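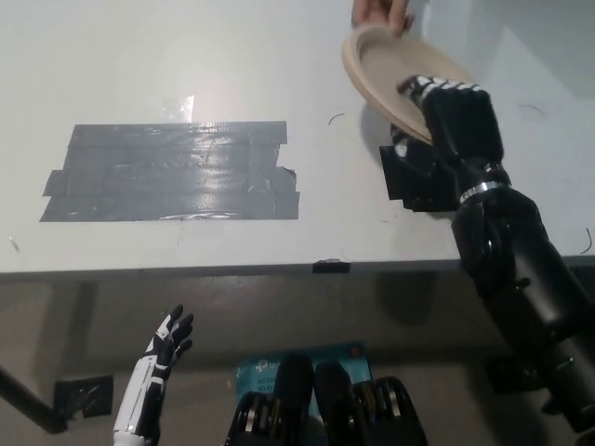 If a ton is a ton, why does it matter whose books it is in, somebody asked at the end of the last session. The atmosphere doesn't read the books. The question is a fair one and it comes up every year, so these notes begin with it.

The atmosphere does not care who reports a reduction. Buyers do, and so do governments, because each of them uses the reduction as permission for something else. A company that buys a credit goes on emitting a ton somewhere. If two companies use the same reduction, two tons are emitted against one ton reduced. The books are the only place where this can be caught.

Session 4: Double counting and project boundaries
Notes updated 2019-02-07

1. Terms used in this session

Allowance: a right to emit one ton, issued by an authority under a cap.

Credit: a unit issued to a project for one ton reduced or removed, measured against a baseline.

Registry: the record of who holds each unit, and of whether it is active, canceled or retired.

Retirement: taking a unit out of circulation so that it can be used for a claim. A retired unit can't be sold again. A sale without retirement is only a change of holder, and no claim should be made on it yet.

Keep allowances and credits apart in your own notes. The homework last term mixed them up a good deal. An allowance comes out of a fixed total. A credit depends on an estimate of what would have happened without the project, and the number of credits can grow as long as projects keep being approved.

2. Three kinds of double counting

Double issuance. Two units exist for the same ton. Usually this happens when a project is listed in two registries, or when two projects claim the same activity. A farm that switches from diesel pumps to solar pumps might be counted once in an irrigation project and again in a solar project run by the equipment supplier.

Double use. One unit is used for two claims. A unit is retired by one holder and the same serial number shows up in another company's report. A registry with public retirement records makes this easy to find, provided somebody looks.

Double claiming. One unit exists and it is retired once, but the reduction also appears in someone else's total. The common case is a country that counts the reduction toward its national target while a foreign buyer counts it toward its own. Nothing is wrong in the registry. The problem is between the registry and the national inventory.

Students tend to remember the first two and lose the third. The third is the hardest to settle, and a good part of the negotiation over international transfers is about it.

3. The Wolalport exercise

We use the same teaching case all term. Wolalport is a port city and Durnoneck is the farming district behind it. Lundgren runs a boiler replacement program in the city. Datska runs a building insulation program, mostly in the city, with some houses in Durnoneck.

Lundgren and Datska both measure their result by the drop in heating fuel used in the buildings they have worked on. Each one uses the fuel bills from before the work as its baseline. They use separate registries, and neither has to tell the other which buildings are on its list.

The reported totals for the two programs, added together, come to 3000 tons. Of the buildings on the two lists, 32 are the same. Large apartment blocks are heavy among those 32, so the tonnage that appears twice is bigger than you might guess from the number of buildings. For the exercise we take it as 1000 tons.

Before reading on, write down which of the three kinds of double counting this is. Then write down what you would subtract, and from which program. 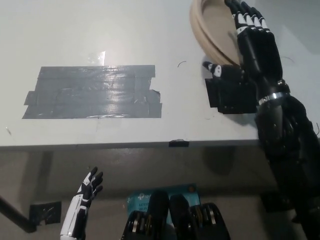

The correct total for the two programs is 2000 tons. The buildings that appear on both lists had one drop in fuel use each, and both programs wrote it down. Drawing the two lists as areas on paper helps, with each program as its own shape. You can do it with strips of tape as well: on the white tabletop the gray strips lie partly over one another, so the widths of all the strips added up come to more than the width of the patch. The patch is the reduction that took place. The strips are the claims. Note too that the ends don't line up, and some strips stick out farther than others. Program lists are like that at their edges, and a house in Durnoneck that only Datska has visited should stay in the total in full.

This is double issuance. Both registries have issued units for the same tons. Many students put down double claiming, on the grounds that there are two claims. Check whether there is one unit or two. Here there are two.

From which program to subtract is a separate matter, and the arithmetic won't answer it. The usual options:

First in time. The program registered first keeps the shared tons. Simple to apply, but it rewards early paperwork.

Split by modeled effect. An engineer estimates how much of the drop comes from the boiler and how much from the insulation. This is fairer but costs money, and the two effects interact — a new boiler saves less fuel in a building that already needs less heat.

Agreement between the programs. They divide the tons by contract and each registry gets a copy. This works when both sides expect to go on working in the same streets.

Whichever option is chosen, it should be written into the project documents before units are issued. Once units are sold, the correction usually means canceling other units to make up the difference, and someone has to pay for them.

4. What to check in a project document

Is the boundary given as a list of sites, or only as a region? A region is not enough where several programs are active.

Does the document name other programs in the same area?

Has the owner of each site signed over the right to the reduction, and only once?

Are serial numbers and retirement records open to the public?

Is there a statement from the host government on how it will treat exported units? If the project dates from before such statements were common, say so in your review and leave the question open.

5. For next time

Redo the exercise with one change: Lundgren sells its units to a buyer abroad, and the national inventory covers all heating fuel. One page is enough. State the kind of double counting for each step, and show the total before and after your correction. Bring the definitions sheet from November, as we will use the section on corresponding adjustments.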